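Bench Rules for Two-Arm Work: Your Questions Answered

These are the questions we hear most from people joining the Prakine recording sessions, whether they're at the main lab or up at Plorkutside. The rules themselves fit on two sheets of paper and hang by the door. This page is the longer, chattier version, and if you read it before your induction you'll have a much easier first morning!

Who do the rules apply to?

Everyone who steps up to a bench with powered arms on it. That includes visitors, people who only came to swap a cable, and those of us who wrote the rules. There's a shorter set for the simulation desks, which you can pick up at induction.

Do I need to have worked with robots before?

Not at all. Some of our best operators came to us from kitchens and sewing rooms, and they bring lovely careful hands with them. You will do the induction, then shadow a session, then run one with somebody beside you. After that you're signed off for the everyday tasks. Opening and closing things (boxes, drawers, lids) comes a little later, as a gripper holding on to a handle needs more patience than one picking up a loose object.

What is a "quiet start"?

My favourite rule! Before any task, both arms go through their full range at 200 millimetres a second with nothing in the grippers. You watch, you listen, and you keep your hands off the bench. It takes a couple of minutes and you learn an enormous amount from it - a cable that tugs, a joint that sounds different from yesterday, a camera that has been nudged. Write down whatever you notice, even if it seems silly.

How close may I stand?

Stay behind the taped line whenever the arms are live. The tape is 600 millimetres out from the table edge at every bench. If you need to reach in, even for a second, call "hold", wait for the second operator to say it back, and check the status lights before you move. Yes, every time.

Can one person run both arms?

One person can drive both, but one person can't run a session. There's always a second operator with a hand near the stop button, and that person does nothing else: no typing, no phone, no tidying. Swap places at least once an hour, as watching is tiring work and people tend to be too proud to admit it.

What speed should I use when an arm is gripping a fixed or sliding part?

Slow mode, from first contact until the fingers have let go. The thing to remember is that an arm holding a handle is joined to whatever the handle is joined to. If the part sticks, the force has to go somewhere. Pull in the direction the part wants to travel, and if you feel or see it bind, stop, release, back off and try again. Don't wiggle it! We have a drawer of broken handles from our first year and would like it to stay the size it is.

Should the other arm be parked?

It doesn't have to be folded away, but it should be still, with clear space between it and the working arm. The usual mistake is leaving the second gripper where the first one will need to swing through. Plan the way out as well as the way in.

May we use real food as a test object?

Yes, with limits. Baked goods, whole fruit and sealed packets are all fine. Nothing that drips, and nothing that crumbles into the joints. Food that has been on a bench is never eaten afterwards, however nice it looks. It goes in the bin marked for it at the end of the session.

What about cables?

We used to say "keep cables tidy", and of course everyone has their own idea of tidy. The Baloch revision is clearer: a cable going to a moving wrist must have a free loop long enough for the whole reach, and no cable may lie where a gripper will come down. Coils and connectors beside the bench are allowed as long as no one can trip on them.

When does a recording have to be thrown away?

If somebody crossed the line, if a camera moved, or if the stop button was pressed. Everything else is kept, including the clumsy ones. Of the 1,394 recordings in the Skomosura set, 97 were withdrawn under this rule, and I think that's a healthy figure. Failed attempts stay in and get labelled as failed. They're useful, so please don't be shy about them.

Do I have to check the wrist cameras too?

Please do. Look at the wrist view with the gripper open before you begin. You want both fingertips in sight and open space between them, and any smear on the lens is much easier to spot against a plain surface.
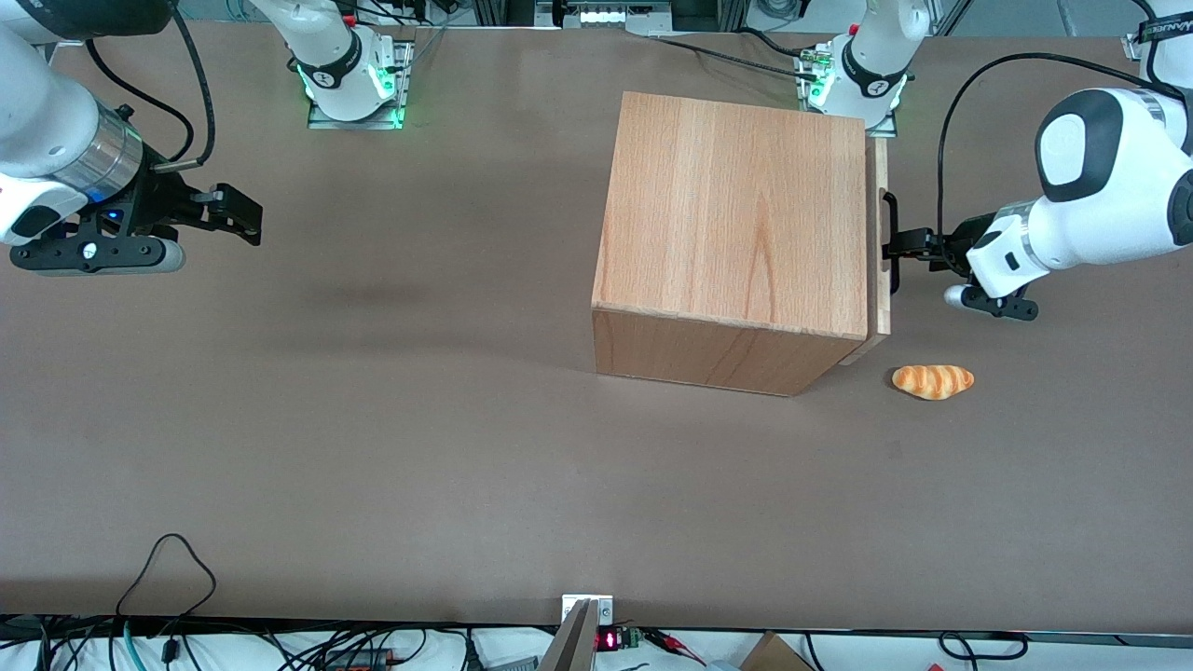

Bench view first, then a wrist view with the gripper open.

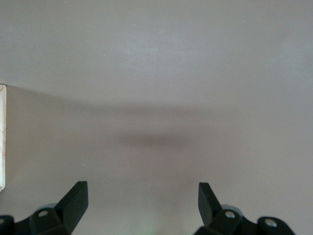
Friederike Grube wrote to us about the slow mode answer: I agree with every word of it, but please add that the second operator may call the release as well. On our bench the driver is often watching the fingers and misses that the whole object has begun to shift. We now let either person say "let go", no discussion, and it has made everyone calmer.

We like this very much, and it will go into the next printed sheet. Until then, treat it as a rule at both sites.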